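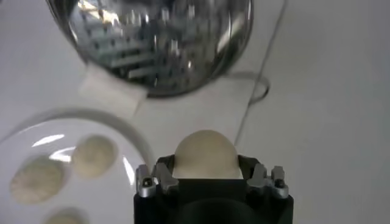
Stop Buying Shock Oil You Can't Tell Apart

I own 7 bottles of shock oil. I lined them up on the pit bench in February and tried to explain to Peter Hrubý, who was thinking of getting into 1/8 buggy, why a person would need them all. I got as far as the third bottle and ran out of things to say.

My opinion, and I know it will annoy half the club: most of us are tuning way past what our thumbs can feel. I include myself! I ran the Jaluvari track for two whole seasons convinced that going up one step in the rear had saved my landings off the big double. Then Oldřich Dvořáček rebuilt my shocks as a favor, put in whatever he had in his box (a half-used Stilumer, I think), and I went out and drove my best heat of the day. I only found out when I was packing up.

Now, I'm not saying oil doesn't matter. Run a cold track with stuff meant for midsummer and the car hops around like it's mad at you. Ville Hyvönen can feel a tiny change in two laps, and I've seen him call it blind, so fine, he gets to own the whole rack. But Ville also rebuilds his shocks after every meet, and most of us are pouring fancy oil in on top of worn seals and a bent shaft. What do we think we're measuring?

If I had 40 bucks to spend on a tired buggy, I'd get fresh O-rings, new shock shafts and one bottle of middle-of-the-road oil from Filtmont, and I'd put the change toward tires. Tires! You can feel tires from the first corner.

Zdislava Pešek says I'm just lazy and don't like bleeding shocks. She has a point – I hate it, I always get a bubble in the left rear and end up with oil on my sleeves. But she's been on the same oil in her Caruso since last spring and she beats me most weekends, so I'm not sure which of us she's arguing for.

Anyway, I'm selling five of the bottles. Two have never been opened. Come find me by the compressor if you want them.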